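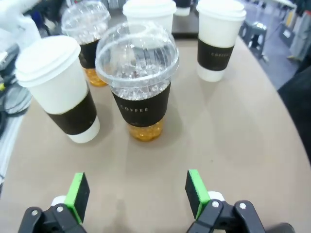
夹爪的指垫是这次预算表里最小的一行，也是我改得最多的一行。年初做计划的时候，我把它归在“耗材及其他”里，填了个数就过去了，心思全放在机械臂本体上。真到了选型阶段，问题都集中在末端。拿咖啡店的杯子来说，白色纸杯配带饮口的白盖，外面套一圈深棕色杯套；冰饮是透明塑料杯，上面顶着拱形盖，里面装着冰块和琥珀色的饮料，杯套上印着COFFEE。两种杯子放在同一张桌上，对手指来说就是两种工件：硬度不同，重心不同，能下手的高度也不同。绿框黑面的那种方形指垫，我们最后是按两种杯子分别估的用量，单独列了一行，不再跟扎带、螺丝混在一起。

先交代一下背景。我在一家做餐饮设备集成的小公司负责采购和项目计划，不写代码，也不调机器。公司接了一个饮品递送工位的项目，内部叫Casadel，内容是把做好的杯装饮料从台面拿起来，放到取餐口。技术方案由Natnael Worku负责，我负责把他要的东西变成一张能批下来的表，再把批下来的钱花在对的时间。去年公司买过一次机械臂，那张表我也经手过，漏了不少东西，后面补了好几次单。今年想做得干净一点，顺手把过程记下来，给以后的自己看。

第一版预算是1月做的，一共11行。臂、控制柜、夹爪、腕部相机、工控机、桌子、线缆、电源、备件、运输、耗材及其他。看着挺整齐，Natnael看完问了我三个问题：线走哪里，桌子多高，相机坏了等多久。我一个都答不上来。

先说线。机械臂的报价里一般带标准长度的线，夹爪和相机的线则是各家带各家的。三家的线凑到一起，长的长，短的短，一开始只能沿着臂垂下来，堆在底座旁边。调试阶段这样用没什么大问题，交付就不行，客户不会接受柜台旁边露着一把黑线灰线。所以线缆这一行后来拆成了两行，一行是调试用的延长线和转接头，一行是交付用的拖链、护套和标签。标签我原来没写，觉得不值得写。后来Natnael找一根网线找了半个下午，我就把标签加上了。

再说桌子。我原来按办公家具的价格填的，想着台面能放东西就行。实际要求比这多：台面高度要和臂的底座配合，边缘最好是圆角，颜色浅一些，表面反光不要太强，还要经得起擦。饮料项目总要擦桌子。我问了两家，一家只做标准尺寸，另一家能定做但要等。最后选了定做。价格比第一版高出不少，但省下了返工的钱，这笔账财务能看懂。

相机的问题是备件。腕部的小相机单价不高，我本来打算只买一台，坏了再说。Natnael让我去问交期，供应商Bullivier回复是30天，还不包括节假日。也就是说，一台便宜的相机坏了，整个工位要停一个月，人照样在，场地照样付租金。我把停工的成本按天算出来，写在备注里，备用相机当天就批了。这是我今年学到的比较有用的一招：备件不要按零件的价格去申请，要按停工的价格去申请。

夹爪我们比较了两个牌子。Harumard的便宜，平行两指，行程够用，指尖可以换，换指尖要拧螺丝。Camenzind的贵一截，自带力控，快换接口做得漂亮，演示视频也好看。我一开始倾向贵的，理由是杯子软，力控听起来稳妥。Natnael倾向便宜的，他的看法是抓杯套的位置，杯套本身有点厚度，能帮着分掉一些力，指垫选对了，两指够用。他还说，力控也要有人调，我们这个阶段没有这个人手。

我们借了Harumard的样机来试，试的内容写成表，每种杯子、每种装法各试一组，一共54次抓取。结果我不在这里贴，客户那边有保密要求。说几条跟花钱有关的。

第一，指垫会磨，磨损的速度跟杯子外壁有没有水珠关系很大。冰饮杯放一会儿外面就会结水，指垫沾了水再沾糖浆，擦得越勤磨得越快。指垫按月算用量，不要按台算。

第二，拱形盖占高度。夹爪从侧面进去问题不大，从上面下去就要多留空间，这会影响臂装多高，臂装多高又影响桌子。所以桌子的图纸应该在夹爪定下来以后再签，我们签早了两周，改图加了钱。

第三，杯子本身也要花钱，而且比想象的多。测试用的杯子、盖子、杯套都要跟客户店里的一致，不能随便去超市买。我按箱订了2000个，仓库那边觉得太多，现在看，剩得不多了。冰也要钱，我们办公室没有制冰机，早期是楼下便利店买袋装冰，发票一张一张贴。后来租了一台小制冰机，放在茶水间，月租走项目费用。制冰机这件事我没能提前想到，也不知道别的同行做预算的时候会不会写，反正我下次会写。

第四，测试时杯子不能只摆一个。单独一个杯子放在桌子中间，谁家的夹爪都拿得起来。客户店里高峰期是一堆杯子挤在一起，前后遮挡，手指伸进去要有地方张开。Harumard这款张开以后两指加上支架，占的宽度比参数表上写的行程要大，参数表只写指垫之间的距离，不算外面那圈。买之前要问清楚外宽，最好拿实物量。我现在给供应商发询价单，固定加一栏“全开状态外廓宽度”，有的销售会打电话来问这是什么意思，解释一下就好。

最后定的是Harumard，省下来的差价一部分给了备用相机，一部分给了指垫，还有一部分留作机动。机动这一行财务一般不喜欢，我写的是“现场适配费”，下面列了可能的用途，也就批了。

第二版预算在2025年4月11日定稿，行数比第一版翻了一倍还多。总额涨得没有行数那么多，大头还是臂和控制柜，这两项几乎没动。多出来的那些行，大部分单价很低，合在一起也不算大钱，但每一行缺了都会让人等。我把它们按“缺了会停工”和“缺了能凑合”分成两组，前一组一次买齐，后一组等到现场再说。

付款节奏也改了。去年是全部设备一起下单，一起到货，仓库堆了一地箱子，保修期从到货那天开始走，有的东西拆箱的时候保修已经过去一小半。今年分三批：先是臂、控制柜和样机试过的夹爪，然后是桌子、线缆和工控机，最后是交付用的外观件和现场备件。分批的坏处是运费多付，有一家还要求每批都满足最低金额，来回谈了几轮，最后把指垫和备用线并到了第二批里才够数。

还有一件没解决的事。客户提过想加热饮的大杯，杯套尺寸不一样，目前手上没有实物。Natnael估计指垫不用换，只改程序，我在表里先留了一组新指尖的钱，标了“待确认”。等客户把杯子寄过来，试完再决定这笔钱花不花。

另外，有人留言问询价单模板能不能分享。可以，公司抬头和单价去掉以后我会传上来，大概要等第二批货验收完，最近确实腾不出手。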